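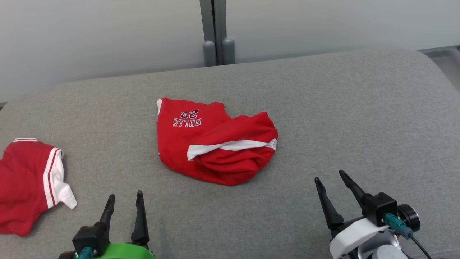 5.3 A failure we did not plan for: pulling on the wrong garment

The most interesting result of the Sarville trials was a fault. We ran 40 folding attempts with the Sastum controller on a soft gray cushion, and 9 of them ended in a protective stop. We had expected dropped corners and messy folds, and we got plenty of those. What we had not expected was that 7 of the 9 stops would share one cause, and that it would be such a clear one!

Figure 6 shows the kind of layout in which the fault appears. Both grippers are open, a pair of red shorts lies bunched between them, and a red jersey lies farther left, close to the left gripper. The two garments have the same main color and both have white trim. In the stopped runs, the right arm took hold of the shorts as planned, while the left arm closed on the jersey. The controller then treated the two grasp points as opposite ends of a single piece of cloth and moved the arms apart to stretch it flat.

The grasp check did nothing to catch this, and it is easy to see why once the logs are laid side by side. It asks only whether there is fabric between the fingers. Both arms answered yes. The first sign of trouble came from the wrist force, which climbed as the jersey dragged across the cushion and snagged on the shorts. At 34 N the safety layer cut in and froze both arms — exactly as it should, but far later than we would like with a person standing close by.

The white trim turned out to matter a great deal. Our edge finder looks for long, bright borders, and a folded band of trim in the middle of a heap can score higher than the true hem. With the real hem buried, the next best match was often on the other garment. We found no link to cushion softness or to arm speed, both of which we had blamed at first.

We have since added a small test before the stretch: one arm lifts slightly while the other holds still, and the controller looks for matching motion at both grasp points. If the cloth moves at only one of them, both grippers open and the attempt starts over. It is a simple idea, and we are excited to see how far it carries. We have not yet tried it with garments that are tangled together, where a tug on one may well move the other.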